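What I learned from changing one number in our training recipe

I promised in the last post that I would write about the policy training when we have a result which I trust. It took longer than I wished, but now there is one, and it is a little strange, so I write it down while I still remember the details.

For readers who come here for the first time: I work in a small group in Cletstead, and our project is called Tzanetos. We want to teach two robot arms a simple habit, to pick up thin objects on a table and put them upright in a cup. We don't drive the arms by hand to get the examples. A person takes a gripper in each hand and does the task, and later we compute where the grippers were. The arms learn from this.

Thin objects are our chosen difficulty. A block forgives you if the fingers come two millimeters too far to the left. A stick does not forgive, it turns away, and then the whole plan is wrong. For this reason we bought toy wands with a star at one end. They are cheap, light, and the star makes them heavy on one side.
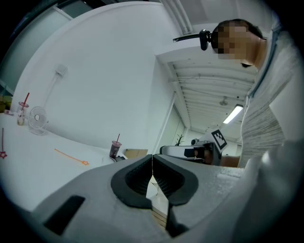
My first idea was the most obvious one, that more examples would solve everything. We had 963 good examples after cleaning, and I wanted 3000. My colleagues were less excited than me, as they were the ones who had to stand at the table. So before asking them for more afternoons, I decided to look more carefully at what we already had.

The policy predicts a short chunk of future motion, then the arm follows a part of this chunk, then it predicts again. In our recipe, taken from an older project named Rirnurmont, the arm followed 12 steps before looking again. I never questioned this number. It was good for boxes and cups. But when I watched the failed trials slowly, I saw the same thing many times: the finger touched the stick, the stick rolled, and the arm continued for the rest of the chunk as if the stick was still at the old place.

I changed 12 to four. The success became better, but the motion became nervous. The arm was correcting itself all the time, and with two arms together it looked like two people who both want to go first through a door.

What helped in the end was to make the number depend on the gripper opening. When the fingers are wide open and moving through the air, the arm follows the long part. When they begin to close, it takes only four steps. It is a very small change, 14 lines of code with comments. I tried to find a paper which describes exactly the same rule and I could not, but I would be surprised if we are the first. If you know one, please write to me.

I should also say what did not change. The second half of the task, the placing in the cup, is almost the same as before. My guess is that the examples are too similar there. Most of us bring the wand to the cup from the same side, and the policy has never learned what to do when it arrives from another side. A different step count cannot repair this.

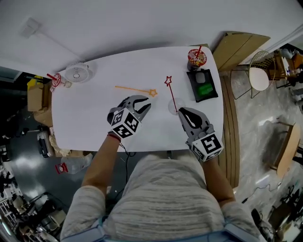 Cletstead, July

I add this part some time after the first one, when we had run the new rule on the second pair of arms, which we call Flisov. These arms are older and their control loop is slower. The gain is still there but smaller, and for one wand it disappeared completely. I think the delay eats the advantage: if the picture reaches the policy late, then looking more often gives you only more old pictures. I will measure the delay properly before I say this in a louder voice.

We also began to collect new examples with a simple instruction: change the side from which you approach the cup. It feels unnatural and the first tries are slow. I did one hour of it myself and my wrists complained in the evening. But I prefer a smaller set with this variety to the big number I wanted at the beginning.

The code for the opening rule is not public yet, I must first remove some ugly paths from my own computer. When it is ready I will put the link at the end of this post.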